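달리사이, 8월부터 사진 없는 '한 줄 소개' 시작… 플럼엄에서 먼저 써봤어요

데이팅 앱 달리사이(Dalisay)가 8월부터 프로필 사진을 뒤로 미루는 새 메뉴를 연다고 해요. 이름은 '한 줄 소개'. 들어가면 얼굴이 안 나오고 글만 나옵니다. 그것도 딱 70자짜리 글이요. 옛날 지역신문 뒷면에 있던 '친구 구함' 광고 기억하시는 분들은 아마 바로 감이 오실 거예요. 저도 설명을 듣자마자 그 생각부터 났거든요(나이 나오네요, 죄송합니다).

운영사 워시코(Wosico)가 플럼엄 이용자들을 상대로 먼저 시험판을 돌렸고, 참가자는 127명이었습니다. 저도 그중 하나였어요. 기사 쓰려고 들어간 건 맞는데, 솔직히 말하면 요즘 만나는 사람도 없고 해서 겸사겸사였습니다. 그러니까 이 기사는 아주 객관적인 기사는 아니에요. 그 점은 감안하고 읽어주세요.

방식부터 말씀드릴게요. 가입하면 70자 안에서 자기소개를 씁니다. 띄어쓰기도 글자 수에 들어가요. 이모티콘은 안 되고 링크도 안 되고 전화번호나 다른 메신저 아이디도 못 적습니다. 사진은 올려둘 수는 있는데 상대한테는 가려져 있다가, 서로 메시지를 다섯 번씩 주고받으면 그때 열려요. 한쪽이라도 싫다고 누르면 안 열리고 대화만 계속할 수 있고요. 그리고 하루에 새로 말을 걸 수 있는 사람은 두 명까지입니다. 이게 제일 불만이 많았던 부분이고, 저는 제일 마음에 든 부분이었어요.

소개 글 쓰는 게 진짜 어렵더라고요. 기자라고 글을 술술 쓸 것 같죠? 남 얘기는 되는데 제 얘기는 안 됩니다. 처음에는 '영화 보고 산책하고 맛있는 거 먹는 거 좋아해요'라고 썼다가 지웠어요. 세상에 그거 싫어하는 사람이 어디 있다고. 그다음엔 또 너무 튀어 보이려고 했다가 지웠고, 결국 올린 건 이거였어요. "마감 있는 날은 답장이 늦어요. 국수 좋아하고 운전은 못합니다. 비 오는 날 버스 맨 뒷자리 좋아하시는 분." 지금 봐도 뭘 원하는 사람인지 모르겠는데, 이상하게 답이 왔어요! 버스 맨 뒷자리는 멀미 난다는 답이었지만요.

시험판을 맡은 워시코의 에부카 아부바카르 팀장하고는 오전에 전화로 통화했습니다. 왜 하필 70자냐고 물었더니 더 길게도 해보고 더 짧게도 해봤대요. "길게 열어두면 다들 조건을 쓰기 시작합니다. 키, 직업, 이런 사람은 사절, 저런 사람도 사절. 짧게 막아두니까 조건 쓸 자리가 없어서 자기 얘기를 하더라고요." 그럴듯하죠? 그런데 제가 시험판에서 본 글 중에는 70자를 꽉 채워서 사절 목록만 적은 분도 있었어요. 그 얘기를 했더니 팀장이 한참 웃고는 그런 분은 어디에나 계신다고 하더군요.

요금도 물어봤습니다. 한 줄 소개 자체는 무료고, 하루 두 명 제한을 돈 내고 푸는 상품은 만들 계획이 없다고 해요. "지금은"이라는 말이 앞에 붙긴 했습니다. 제가 "그럼 나중에는요?" 하고 다시 물었는데 나중 일은 나중에 말씀드리겠다고만 하네요. 기존 사진형 메뉴는 그대로 남고, 유료 회원 혜택도 바뀌는 게 없답니다. 원래 쓰시던 분들은 앱을 업데이트하면 아래쪽에 탭이 하나 더 생기는 정도라고 생각하시면 돼요.

참가자 이야기도 들어봤어요. 시험판 게시판에서 자기 경험담을 길게 올린 길레스피 길리스 씨에게 쪽지를 보냈더니 바로 전화를 주셨어요. 이혼하고 나서 한동안 이런 앱을 안 썼대요. 사진 고르는 게 너무 싫어서요. "내 사진첩에 나 혼자 나온 사진이 없어요. 다 개 사진이에요. 그렇다고 개 얼굴을 올릴 순 없잖아요." 그분 한 줄 소개는 이랬습니다. "배관 일 합니다. 아침형이고 말수는 적은데 잘 듣습니다. 개가 있어요. 개가 먼저예요." 이 글에 답장이 꽤 왔고 그중 한 분과는 지금도 연락한다고 해요. 더 물어보고 싶었는데 거기까지만 쓰라고 하셔서 거기까지만 씁니다.

반대로 테오도로 메르카도 씨는 별로였대요. 이분은 말을 돌려 하는 법이 없어요. "다섯 번 주고받는 게 숙제 같아요. 네 번째쯤 되면 둘 다 할 말이 없어서 '네 ㅎㅎ' 이러고 횟수를 채우고 있어요. 그러다 사진이 열리면 갑자기 대화가 끊기고요." 아, 이건 저도 겪었습니다. 다섯 번째 메시지를 보내고 사진이 열렸는데 그 뒤로 조용해졌어요. 제 사진 때문이라고는 생각하지 않으려고요. 그날 서버가 좀 느리기도 했고요(그렇게 믿기로 했어요).

메르카도 씨는 하루 두 명 제한에도 불만이 컸어요. 교대 근무를 하다 보니까 쉬는 날 몰아서 보고 싶은데 두 명한테 말 걸고 나면 끝이라는 거예요. 안 쓴 횟수를 다음 날로 넘겨달라는 요청이 게시판에도 여러 번 올라왔고요. 아부바카르 팀장 말로는 이월 기능은 검토는 하고 있지만 8월 버전에는 안 들어간답니다. 교대 근무 하시는 분들은 참고하세요.

걱정되는 얘기도 해야죠. 사진이 안 보인다는 건 상대가 누군지 더 모른다는 뜻이기도 하잖아요. 저도 그게 제일 궁금했어요. 워시코 쪽 설명은 이렇습니다. 한 줄 소개를 쓰려면 본인 확인을 먼저 해야 하고, 확인이 안 된 계정은 글을 읽을 수만 있지 말을 못 건다고요. 신고 버튼은 대화창 오른쪽 위에 바로 보이게 해놨고, 신고를 하면 검토가 끝날 때까지 상대 쪽에서 내 글이 안 보입니다. 시험판에서 저는 한 번 눌러봤어요. 첫마디부터 돈 얘기, 그것도 무슨 투자 얘기를 하는 분이 있었거든요. 오후에 눌렀는데 저녁 먹고 보니 그 대화창이 닫혀 있더라고요. 이 부분은 괜찮았습니다.

다만 본인 확인이라는 게 그 사람이 좋은 사람이라는 확인은 아니니까요. 처음 만날 때는 사람 많은 데서, 친구 한 명한테는 어디 가는지 말해두고, 집 주소는 나중에. 다들 아는 얘기인데 설레면 까먹어요. 제가 까먹어봐서 압니다. 그리고 만나기 전에 돈 부쳐달라는 사람은 사정이 아무리 딱해도 그냥 끊으세요. 병원비든 차비든 비행기표든 똑같아요.

글만 가지고 사람을 보는 게 과연 낫냐, 이건 저도 아직 잘 모르겠어요. 시험판을 쓰는 동안 제가 답장하고 싶었던 글들을 떠올려보면 잘 쓴 글은 별로 없었어요. 오히려 맞춤법도 좀 틀리고, 뭘 말하려다 글자 수에 걸려서 중간에 끝난 글이 더 눈에 들어왔습니다. "라면 물 못 맞춥니다 그래도 매번 끓여요 같이 드실 분 있으면 다음엔 진짜 잘" 하고 끝난 글이 있었는데 한참 웃었어요. 말을 걸어볼까 하다가 그날 두 명을 이미 다 써버려서 못 걸었고, 다음 날 들어가 보니 글이 내려가 있더라고요. 아까워라. 혹시 이 기사 보시면 라면 잘 드시고 계신지 궁금합니다.

반대로 너무 매끈한 글은 손이 안 갔어요. 어디서 본 것 같은 문장들 있잖아요. '소소한 일상을 함께할 따뜻한 분' 같은 거요. 나쁜 말은 하나도 없는데 읽고 나면 누가 썼는지 기억이 안 나요. 길리스 씨도 비슷한 말씀을 하시더라고요. 뭘 하나만 콕 집어서 쓴 사람이 기억난다고요. 빵 굽는 사람보다는 식빵을 늘 태우는 사람한테 물어볼 게 더 많다나요.

오프라인 모임도 하나 잡혀 있어요. 플럼엄 역 뒷골목에 있는 찻집 품스카(Fumska)에서 8월 중에 저녁 모임을 엽니다. 이름표에 이름 대신 자기 한 줄 소개를 적어서 달고 들어가는 방식이래요. 상상만 해도 좀 부끄러운데 재미는 있을 것 같아요! 품스카 주인 체스와프 마르치니아크 씨는 처음 제안을 받았을 때 거절하려고 했답니다. 가게가 작고 의자도 제각각이라서요. "그런데 우리 부부도 신문에 낸 광고로 만났거든요. 아내가 그 얘기를 꺼내니까 제가 할 말이 없죠." 그 광고에 뭐라고 쓰셨냐고 여쭤봤더니 '춤 못 춤'이라고만 썼대요. 70자도 필요 없으셨네요.

모임 시작은 저녁 7시고, 정확한 날짜는 워시코가 앱 공지로 따로 알린다고 합니다. 신청은 한 줄 소개 탭 안에서만 받아요. 전화나 현장 접수는 안 된다니까 품스카에 전화하지 마세요. 마르치니아크 씨가 벌써 전화를 여러 통 받으셨다며 꼭 좀 써달라고 부탁하셨어요. 차 한 잔 값은 각자 내고, 그 밖에 참가비는 없습니다. 술은 안 팔아요. 혼자 가기 쑥스러우면 친구랑 같이 신청해도 되는데 그 친구도 회원이어야 합니다.

플럼엄 말고 다른 지역은 언제 되냐는 질문이 벌써 제 메일함에 와 있는데요, 한 줄 소개 메뉴는 8월에 지역 구분 없이 다 열리고 오프라인 모임만 플럼엄에서 먼저 합니다. 이걸 헷갈려 하시는 분들이 많더라고요. 앱은 다 되고, 모임은 플럼엄만. 시험판에서 썼던 글은 정식판으로 안 넘어가니까 참가하셨던 분들은 마음에 드는 글이 있으면 미리 복사해두시고요. 저는 국수 얘기는 남기고 버스 얘기는 뺄까 생각 중이에요. 멀미 얘기를 두 번은 못 듣겠어서.

나이 제한은 기존 달리사이와 똑같이 성인만 됩니다. 그리고 글자 수 세는 게 귀찮으신 분들, 입력창 밑에 남은 글자 수가 나오니까 걱정 안 하셔도 돼요. 저는 그걸 시험판 마지막 날에야 봤습니다. 그동안 손가락으로 세고 있었어요.

써보신 분들 얘기가 더 궁금합니다. 잘된 얘기도 좋고 망한 얘기는 더 좋아요. 댓글로 남겨주시면 모임 다녀와서 쓸 후속 기사에 허락받고 같이 싣겠습니다. 실명은 안 써도 돼요. 모임에는 저도 신청할 생각인데, 취재로 갈지 그냥 갈지는 아직 못 정했어요. 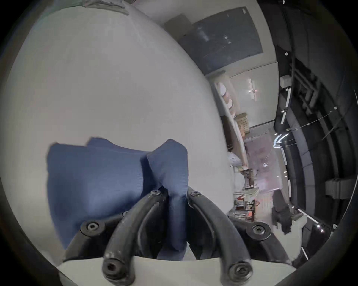 글 | 오이링 팡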